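Workplace Organization, Unit 2: Shared Desks and What Ends Up on Them
Handout for the Sunday session, Skerkdale Evening College

Read this before class. The reading pack includes the Miettinen checklist, which claims any shared desk can be put in order in 20 minutes. I have my doubts, and by the end of the unit you should have some too.

What the checklist assumes

It assumes that everything on a desk is either "in use" or "clutter." Try that on a real one. A power adapter with its cable lying loose: in use or clutter? You can't say until you follow the cable. The checklist gives you no time for following cables.

It also treats bags as a storage problem. Give people hooks, it says, and the bags will go on the hooks. In my experience people put a bag where they mean to open it – on the desk, flat, in the middle.

The second reading, from the Prorkau office study, is better on monitors but spends 600 words on screen height and none on what happens at the foot of the stand. Splayed legs take up room, and small things collect between and behind them.

Keep both readings in mind with the desks below.

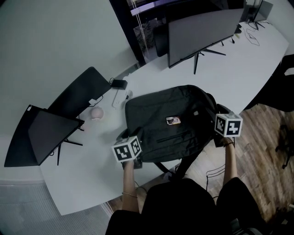
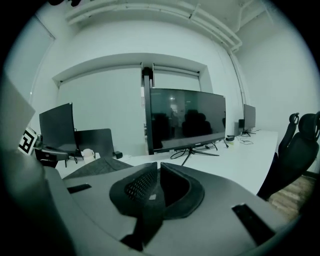 Fig. 2.1 (first) and Fig. 2.2 (second). White desks in one office, with black monitors on splayed-leg stands. The backpack is in Fig. 2.1.

Points to argue about

Cables. Both figures show black cable on the desk surface. The usual advice is to bundle it. Bundled cable is tidier to look at and a nuisance the first time a screen has to move. Who is the bundling for?

Power strips. Fig. 2.1 has one lying on the desk itself. Jerden sells an under-desk tray for these at 240 a set. Before you recommend buying anything, ask how often people plug and unplug.

Small items. Chargers, little boxes, a card left on a bag. The checklist says "assign a home." Fine, but whose job is it to take them there?

For next time

Pick one desk you share with somebody. List what is on it in the morning and again before you leave. Don't tidy in between. Bring both lists, and leave the Miettinen scoring sheet blank.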